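Is the Trirau arm kit worth 2000 for a beginner?
Posted by Ilham
06/08/2022

I've been looking at the Trirau arm, the one sold with a parallel gripper, a wrist camera and a year of the "household skills" subscription. The price is 2000 before delivery. The sales page says it will open drawers, sort kitchen bits and tidy a worktop "from day one". I don't believe a word of that last part. Has anyone got past the demo video? I can solder and I can write a bit of Python, but I've never owned an arm.

Panagiotis Kos

Depends what you think you're buying. The arm itself is decent. The skills subscription is where I'd keep my hand on my wallet.

We run ours on a worktop with ordinary things spread about - bread, a lime, a marker, a peeler, and a small plastic drawer with a big loop handle.
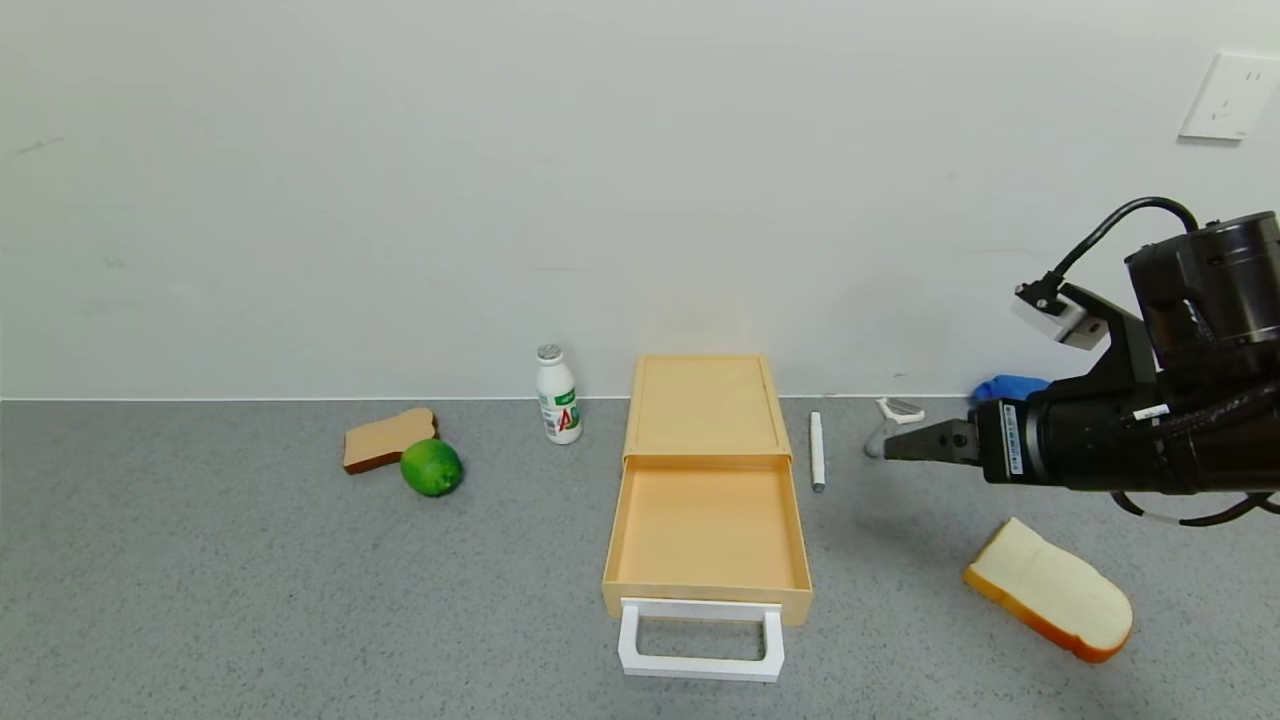
That handle matters more than the brochure lets on. Over 43 tries at opening the drawer, 32 went right, and that was with a chunky handle and plenty of space in front. Swap in a flat knob and I'd expect far worse. The "sort kitchen bits" skill is a separate download, and it wants good even light. Ask Trirau what drawers they tested on before you pay. I did, in December, and got a leaflet back.

What I do rate is the wrist camera. When a grab goes wrong you can look through the recording and see whether the fingers were lined up or not. Check the pads in the recordings too, as specks on them are easy to miss from across the room.
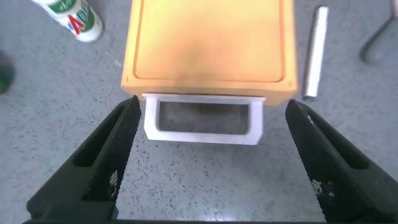
Wrist camera view, gripper fingers open just short of the drawer handle.

If you can write Python, skip the subscription and teach it your own moves.

Lamrani

Mine's fine. Took 2 evenings to set up. Get the longer cable.

Clarngate

Don't buy new. Schools sell these off when the subscription lapses, and the arm works without it. Do ask whether the gripper is included - on the one I looked at it was extra, and the seller went quiet when I brought it up.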